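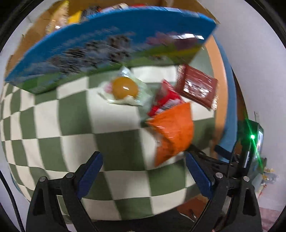

How do you sort a big snack box so everyone gets something they like?
Spread it all out on a table first, put the sweet things on one side and the salty ones on the other, and let people choose before anything goes back in the box.

I learned that the hard way, by the way! For my first few boxes I just passed the whole thing down the table, and the gummies were gone before it got past the second chair. So for the February swap at Oterance I'm bringing the checkered cloth again (it wipes clean, and crumbs hardly show on the green) and we'll do it properly.

Emiko Kudo is putting in the order from Ikeda this time, and she has talked me into the bigger assortment, which has 16 kinds of snack and a lot more small cakes than we're used to. I'm thrilled about the cakes. Babatunde Akande is not, he wants chips, so he's adding a few bags from Lultberg out of his own pocket and I suspect they'll be the first to go.

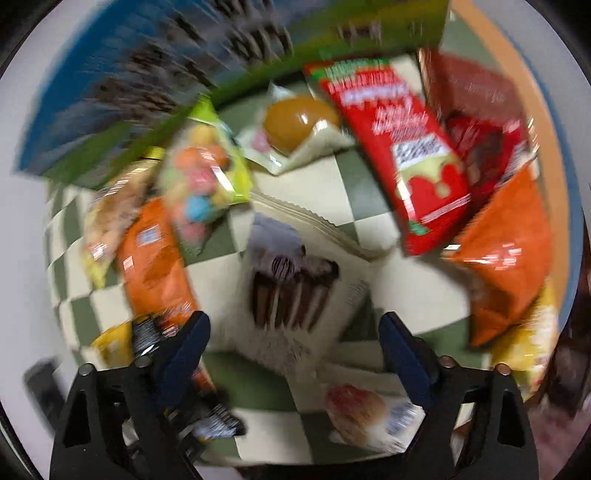

Snacks out on the green-and-cream cloth, with a long red bag in among them.

A couple of requests from me. If you can't have nuts or milk, write to me before 18/01/2023 so Emiko can check the labels while there's still time to change the order. Bring a small bag to carry your picks home, because last time I ran out and people were stuffing their coat pockets (you know who you are). And please don't open anything until we've all had a turn, even if it's the one with the shiny wrapper you've been eyeing since you sat down. I'll have tea on from the start, and there's room for two more if you'd like to bring a friend.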